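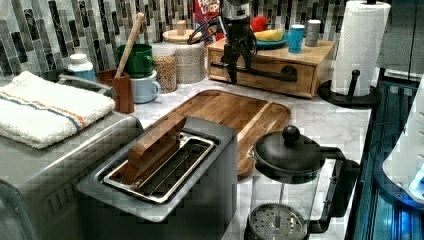
The Grosau Hand Grinder

Last updated 21 June 2022

375 shares | 4 comments

I've been selling the Grosau longer than anything else in the shop, and I still grind my own coffee on one every morning, so you're getting the words of a fan on this page. Consider yourself warned! I'll try to tell you the annoying parts too, and there are a few.

The Grosau is a hand-cranked burr grinder made for people who drink their coffee coarse-ground – French press people, cold brew people, campfire percolator people. It will go finer than that, and I'll get to how fine, but coarse is where it's happiest. Most hand grinders I've tried go the other way. They do a lovely job on the fine end and then get sloppy as you open them up, and you end up with a cup full of boulders and dust. The boulders taste sour, the dust tastes bitter, and the dust also sails right through a metal filter and settles in the bottom of your mug like a riverbed.

I used to put up with the riverbed. I thought it was simply part of press coffee, like the smell of it in your sweater. Then I got hold of an early Grosau and poured out a cup that I could drink down to the last swallow, and I ordered a box of them that same afternoon (before checking whether I had the money for a box of them, but that's another story).

What you get

One grinder, one folding crank, one screw-on catch jar with a lid, a stiff little brush, and a cotton bag with a drawstring. The whole thing weighs 597 grams with the crank attached and no beans in it. That's heavy for a hand grinder! If you're counting every gram for a long hike, buy something else, really. For a kitchen counter or a car trunk the weight is a plus. It stays put in your hand when you crank and it doesn't try to twist away from you.

The body is a steel tube with a knurled band around the middle, and the band is the part I'd most like you to touch in person if you can get to the shop. Photos never do it any favors. The knob on the crank is beech. They come a bit pale and dry, and mine has gone a deep honey brown over the years from nothing more than hands. You can rub in a drop of mineral oil if you want to hurry it along.

The burrs are conical steel, held at both ends of the shaft, and that second bearing is where your money goes. Cheaper grinders hold the shaft at the top only, and the bottom wobbles around, and the wobble gets worse the wider you set it.

How the adjustment works

There's a ring under the burrs with clicks. You unscrew the catch jar, hold the crank still, and turn the ring. Clockwise is finer. Start from fully closed – turn gently until it just stops, don't crank it down like a jar of pickles – and count your clicks open from there.

My own setting for French press is 11 clicks. That's with medium roasts, and it's a good place to start with nearly everything. If the cup tastes thin or sharp, go one click finer. If it tastes harsh or the plunger fights you on the way down, go one click coarser. Change one thing at a time and give it two mornings before you change it again. Your first cup after any change has some of the old grind mixed in, so it'll fib to you a little.

For cold brew I open it a few clicks past that and stop worrying. For pour-over I come in a few. Espresso it won't do. People write and ask me this every month and I always say the same thing, and then some of them buy it anyway and write back to tell me it won't do espresso.

One gripe: the clicks aren't numbered. The makers say numbers would wear off, and they may be right, but I'd take a worn-off number over squinting at a ring at six in the morning. I put a dot of nail polish on mine. Red, two coats. It has held up fine.

How long it takes

A full hopper is enough for a generous two-mug press and takes me a bit over a minute at an easy pace. Light roasts are harder and take longer, and you'll feel them in your forearm. Dark roasts go through like nothing. If you make coffee for four or more people every day, I'd steer you to an electric grinder, and I'd do it even though I don't sell one.

The noise is a low crunch. You can use it while somebody's asleep in the next room and they'll stay that way, and this was the feature that sold my own household on it.

About the new burr set

From serial number 1029 onward, the Grosau ships with a revised outer burr. You'll find the number stamped on the underside, inside the threads of the catch jar. The old burr was good and the new one is a little quicker, with less of that papery skin clinging to everything. If you own an older one, the new outer burr fits it and the swap is easy, with one screw and one spring – do it over a tray, please, the spring has ambitions. I keep the burrs in stock. I wouldn't rush to replace one that's working well, though. Mine is an old one and I haven't bothered.

Cleaning

Brush it out once a week or so. That's the whole routine for most people. Every couple of months, take the lower burr out and brush off what has packed in behind it, and wipe the shaft with a dry cloth. No water on the burrs, ever. The catch jar can be washed by hand with ordinary dish soap, but dry the threads well before you screw it back on.

Please don't run rice through it. I know there are videos. Uncooked rice is harder than coffee, and I've had two grinders come back to me with chipped burrs and a sheepish note. If you want the old oils out, grind a small handful of cheap beans and throw it away.

Oily dark roasts will gum things up sooner. If the beans shine like shoes, brush twice as often.

A few words on the coffee itself

A grinder can only do so much. I drink the Sepúlveda house blend from the roaster two streets over, and I stock it in small bags for anyone who orders a grinder and realizes they've got nothing decent to put in it. It's chocolatey and a bit nutty and very hard to mess up. Their single-origins are more interesting but fussier, and I've had mornings when fussy was the last thing I wanted from a drink.

My press method, for what it's worth: grind, pour on water that's a little off the boil, fill it halfway, give it a stir, fill it the rest of the way, put the lid on with the plunger up, and leave it alone for four minutes. Then press slowly. If you have the patience, scoop the foam off with a spoon before pressing, and let it stand another couple of minutes after. I have that patience when it's raining. Pour all of it out as soon as it's done, into mugs or a carafe, and don't let it sit on the grounds while you answer your messages. I've ruined more good coffee that way than any other.

The Nonik travel sleeve

This is an add-on, sold separately. The Nonik is a thick felt sleeve with a pocket for the crank, and it fits the Grosau snugly enough that you'll swear at it the first week. It loosens up. I'd get it if your grinder is going to ride around in a bag. If it'll live on a shelf, the cotton bag it comes with is plenty. The sleeve comes in gray and in a mustard yellow that I love and that hardly sells, so if you'd like to make my day, you know which to pick.

Ordering and repairs

Grinders ship from the Skarngate shop, usually within two working days. We were out of stock for most of April and I'm sorry to everyone who waited – the box that finally arrived had the wrong cranks in it, and back it went. We're fine for stock now.

The Grosau has a five-year guarantee on everything except the brush and the bag. Past five years, I'll still fix it if I can get the part, and so far I've been able to get the part. Send it clean, please. You don't need the original box, but wrap the crank separately or it'll beat up the body on the way here.

If you're near Skarngate, come in and crank one before you buy. I keep a demo grinder by the register with beans in it, and you go home with whatever you grind.

4 comments

pressandponder
Bought mine two years ago after reading an earlier version of this page. Agree on the sludge, it's night and day compared to my old blade grinder. Disagree on the weight, my wrist does notice it! Wouldn't swap it though.

tinmugs
Does the new outer burr change the click setting on an older grinder, or do I keep counting the same way?

Reply from the shop
Count the same way, but try one click coarser to begin with. The new one runs a hair finer in my experience. And re-check where fully closed is after you put it all back together, it can shift.

marshroad_kitchen
I have the mustard sleeve. It's great. The dog also thinks it's great, so keep it up high.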